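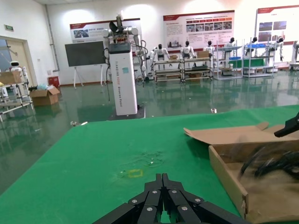

A Morning at the Drundholm Chocolate Works

I have wanted to see the inside of a chocolate factory since I was small enough to believe there might be a river in it, so when Drundholm opened its doors to visitors in January I signed up before I'd even checked how far the drive was. (Far. Bring snacks, which I realize is a silly thing to say about a chocolate factory, but you don't get fed until the end.)

The works sits on the edge of Skarkbridge, behind the old rail yard, and you can smell it well before you find the parking lot. Roasting cocoa beans smell a good deal more like toast and vinegar than like candy bars, and I rather loved it. Twelve of us were on the tour — I mean exactly 12, that's the limit — and we were all handed hairnets and asked to take off our rings and watches.

We started in the roasting room, where our guide passed around a tray of beans from three stages of the roast so we could crack them open and taste. The palest ones were sour and chewy. The middle ones were lovely, all nuts and raisins, and I could happily have eaten them by the handful. The last ones had gone a touch bitter, and those are the beans they use for their baking bar, Amer, the one I've been putting in my brownies for years without ever wondering why it tasted so much deeper than everything else on the shelf. So now I know!

From there we went on to the grinding, which is loud, and then to the conching, which is warm and slow and very hard to walk away from. The dark chocolate stays in there for up to 30 hours. I stood and watched it fold over on itself for so long that the rest of the group had moved along to the molds and I had to trot to catch up.

The molding line fills 716 bars in a batch, and each tray gets a good shaking to bring up the air bubbles. I tap my own molds on the counter at home and had always felt a little foolish about it, so that was a comfort. I also asked about bloom, those dusty gray streaks I get whenever I rush my tempering, and was told to let the chocolate cool further than I think I should before warming it again. I've tried it twice now and my last batch of bark came out with a proper snap.

The tasting was held upstairs, at a long table with water and plain crackers. My favorite by a mile was the Baloch, a dark milk chocolate with cardamom and a little salt. I bought four bars of it, and two of them even made it home. One has already been chopped up and stirred into a custard — recipe coming as soon as I've stopped it from splitting.

If you'd like to go, the tour takes most of a morning and there are quite a few stairs. Wear a sweater you don't mind smelling of cocoa for a week, and leave room in your bag for the shop, where the broken bars are sold by the pound in plain brown sacks.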